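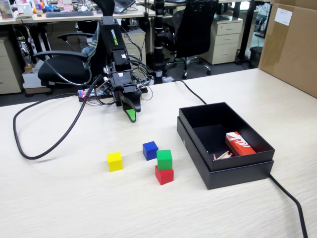
*Green on red, with the blue and yellow blocks to the left.*

# Writing Category Romance — Session 6: Dual POV and who gets the scene

Notes from class plus the bits I skipped. August 2025. Room is still Khan 122, side door.

Reading was the first four chapters of *The Warnberg Ferry* (our class manuscript, on Arneo under Shared). If you only read chapter one, read three before you do the exercise. Three is where it goes wrong.

## Quick recap from last time

- Meet scene has to cost somebody something. Pride counts. Money counts. A missed boat is fine.
- Heat level is a promise made early. Closed door on page 30 and wide open near the end = annoyed reader.
- "Banter" is two people wanting different things out of the same conversation. If they both want to be funny it's just jokes.

## Why two heads

Most contemporary romance now runs dual POV, first or close third. Older category lines, a lot were heroine only, hero stayed a mystery till he declared himself. Some readers miss that. Worth trying once as an excercise even if you never publish it.

What dual gives you:

- The reader knows he's gone on her well before she does. That gap is the engine in the middle of the book.
- Two wounds, two backstories. More to carry though.
- A misread gesture can be shown from both sides. She thinks he left the party out of boredom — we were in his head, we know he got the call about the boat.

What it takes away: secrets. You can't spend a chapter in his head and have him politely not think about the ex-wife. That's cheating and they will notice. Either he thinks about her, or he's got a reason for shoving the thought off, and the shoving is on the page.

## Picking who gets the scene

Usual rule is "whoever has the most to lose." Good rule, use it first. But it gets you stuck when they both stand to lose plenty, so a few others:

1. Who is going to be wrong? The person misreading things is usually more fun to ride along with.
2. Who changed their mind? If only one of them leaves the scene different, be in that one.
3. Who had the last one? Three in a row is OK. Five and I start to forget the other person has an inside.
4. Who is watching? First kiss from the one who didn't start it, often better. Not always.

Chapter three of the ferry book, the storm dinner. It's in her POV. She's scared of the storm, fine, but she has already decided to stay, she decided at the end of two. He's the one who came to fire her and doesn't. All the movement is his and we're stuck looking at his forearms. (Nice forearms. Still.)

So: same dinner, his head. What does he plan to say, where does he lose his nerve, what does he say in place of it. Try it before reading my version, which is in the folder marked "dinner B."

## Switching

Chapter break is cleanest. Scene break fine. Name at the top of the chapter if first person, please, every time, even if you think the voices are different enough. Readers put the book down mid chapter and come back on the bus.

Do not replay. Big one. New POV, same five minutes, same dialog pasted in with different feelings around it — reader skims. If you must overlap, overlap one line. Last line of her scene can be the first line of his. Then go.

Mid-scene switching (head hopping): some very succesful older books do it constantly. Harder than it looks. For this class, no.

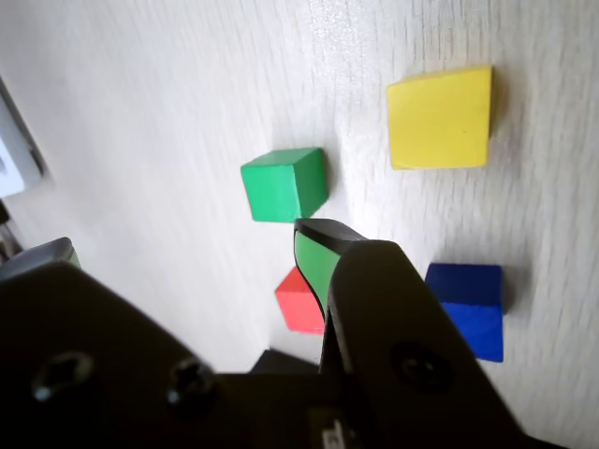
## Voice test

Take a half page from each lead. Strip out names, jobs, tags. Hand to a partner. Can they tell whose is whose?

Things that help:

- What they notice first in a room. The baker notices smells and who hasn't eaten. The captain looks for the exits and the weather.
- Sentence length. Doesn't have to be short for him and long for her. Try it backwards.
- What they're funny about. What they are never funny about.
- Swearing, or the thing they say where somebody else would swear.
- Comparisons drawn from their own life. If the captain compares her hair to brioche we've lost him.

Things that don't help much: accents spelled out, pet phrases every second page, italics.

## Balance

Doesn't need to be 50/50. The book has 30 scenes in the current outline and he has 19 of them, which surprised everyone who thought of it as her book. Reason is she's cheerful and he is miserable, and miserable people generate scenes. Question for next time — is that a problem? Some of you said yes pretty loudly. Bring a scene you'd hand over to her.

Dark moment: give both of them some page time apart. One scene each, minimum. If we only see one person suffering, the other one looks like they went home and watched tv.

## Homework

- Dinner scene, his POV, two pages max.
- Voice test with a partner, swap on Arneo, comments in the margin not in the text.
- Optional: read the Ovari line guidelines, the POV paragraph. They want both leads on the page by the end of chapter two. Mark where yours show up.

Also — whoever borrowed the June packet with the beat sheets, I need it back, it's my only marked up copy.

Next session: the grand gesture, and when a small one is better. Bring one you hated.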